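How to get through a seven-hour film without hating cinema

Posted 2021-07-10 by Győző Hajdu

Sooner or later someone you respect will tell you that you haven't lived until you've seen Lokutska, all seven hours of it, preferably in one go. They will say this while looking well rested. What follows worked for me at the Barta, where the seats were last re-stuffed under a different government.

Find out which version you're getting. The restored print of Lokutska has 2 intervals. The older one has none and a reel where the sound wanders off. If the listing doesn't say, ring the box office and ask.

Read the plot beforehand. Spoilers are not a worry when the main event of the first 100 minutes is a man deciding whether to mend a gate. You want to know who the three brothers are, as they all have the same beard.

Eat properly before you leave the house, and go easy on the salt. Popcorn is finished by the opening titles and then you have a bucket to look after. 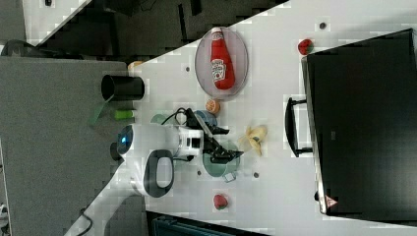
Banana, strawberries, a slice of orange and the ketchup.

Sit on the aisle, two thirds of the way back. Your knees will be grateful, and you can slip out during the harvest, a sequence that will still be going when you return.

If you nod off, let it happen. I slept through most of the wedding in Drestska, the director's other long one, and have since defended it warmly at parties.

At the interval, walk round the block. Don't discuss the film yet. There is always a man in the foyer comparing it with Wosasitz, and he has four hours left in him too.

Afterwards, wait a day before deciding what you thought. My first note on Lokutska says only "gate". I've been back for it twice.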